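# Sugawara finger pads, blue, for hand-held parallel grippers

Set of four pads (two grippers' worth), screws included, two spare strips of adhesive film

We stock three pad types for hand-held parallel grippers at Prolthorpe, and the Sugawara blues are the ones I keep reaching for. They're a plain product, a molded pad with a slightly springy face and a flat back, and I've probably spent more hours with them than with anything else on this site. So this page is long. If you only want the fitting notes, skip down to "Fitting."

## What they're like to use

The first thing you'll notice is how little you have to squeeze! On our old gray pads, anything glazed (plates, mugs, a sugar bowl) needed the trigger most of the way in before you trusted it. With these you close until the pads touch, give it a touch more, and lift. Your hand is much less tired at the end of a morning of demonstrations, and the recordings look calmer too, with far fewer of those little re-grips that somebody then has to trim out.

Sota Fukuda runs our bench in Wedport and did most of the comparing. He set up a kitchen-table task for it, putting spoons and skewers into a glass container with a gripper in each hand, and ran the same task with the blue pads, the gray pads and the Mastari ribbed pads. He did 40 runs on each set, same table, same tablecloth, same cutlery, swapping pads between sessions. I like this task a lot because it has the two things that usually go wrong. A ceramic spoon is smooth and heavy at one end, so it wants to swing. A bamboo skewer weighs next to nothing and is so thin that the fingers have to meet dead flat or it rolls away across the cloth. 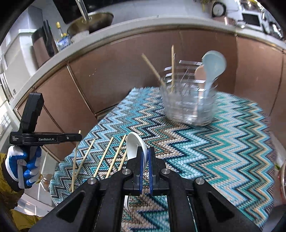
The spoons were the easy win. Held at the narrow part of the handle, a spoon in the ribbed pads tended to tip until it found a groove, and then it would sit at whatever angle the groove gave it. The blue pads have no grooves. Whatever angle you pick the spoon up at is pretty much the angle you carry it at, so you can get it upright over the container and let go without doing that wrist wiggle we've all learned.

Skewers were closer. The Mastari pads are very good here, and if your work is mostly thin sticks, straws or cable, I'd seriously look at those first (they're on the next page, and they cost less). The blue pads do pick skewers up off a knitted cloth nicely, as long as you come in with the fingertips low and let the cloth give a bit. On a bare hard table they're fussier. You can end up pushing the skewer along instead of pinching it, and Sota's advice is to come at it from one end.

The gray pads came last at everything except price. We still sell them, and they're fine for boxes and blocks.

## Full results

| | Sugawara blue | Mastari ribbed | Prolthorpe gray |
|---|---|---|---|
| Glazed spoons and cups | Excellent | Fair | Fair |
| Bamboo skewers, on cloth | Very good | Excellent | Poor |
| Bamboo skewers, on bare table | Fair | Very good | Poor |
| Cardboard, small boxes | Very good | Good | Good |
| Soft items (sponges, folded cloth) | Very good | Good | Good |
| Cleaning | Easy | Slow, brush needed | Easy |

The ratings are Sota's, and I went through the recordings afterward and agreed with all but one. (I'd have given the ribbed pads a "good" on cups. He says I wasn't the one holding it.)

## Wear

We have one pair that has been on the bench since May and has been through 156 sessions. The faces have gone a little shiny at the tips and there's a nick in one corner from a cheese grater, which was my doing. Grip on glazed ceramic feels the same to me as a new pair. Sota thinks he can tell them apart blindfolded, and we haven't settled that yet.

Flour and fine dust are what really knock them back. After a baking task they get slick, and you'll feel it right away. Wipe them with a damp cloth, let them dry, and the grip comes back. Please don't use solvent! It leaves the surface chalky and it stays that way.

## Fitting

1. Open the fingers fully and remove the old pads. If they were glued, warm them first with a hair dryer.
2. Clean the finger faces with warm water and dish soap. Dry them well.
3. Lay the film on the back of each pad and trim anything that hangs over.
4. Seat the pad from the tip downward, pressing out air as you go.
5. Put in the screws, finger tight and then a quarter turn.
6. Close the gripper on a sheet of paper and pull. It should hold evenly across the whole width. If one side slips, loosen the screws and square the pad up.

If your rig records finger opening, redo the zero after fitting. These are thicker than most stock pads and your closed position will have moved. We forgot to do this on our second gripper and spent an afternoon blaming the cable.

## Ordering

- Sugawara blue, set of four: part 1913
- Single replacement pad: part 189
- Spare film: ask us, we usually drop a couple of strips in for free

For two-handed work, change both grippers at the same time. A fresh pair on the right and an old gray pair on the left feels very odd, and you'll find yourself giving all the hard jobs to one hand.

If you try them on something we haven't (wet vegetables, keys, knitting needles?), write and tell us how it went. Sota is putting together the next round of table tasks and would love suggestions.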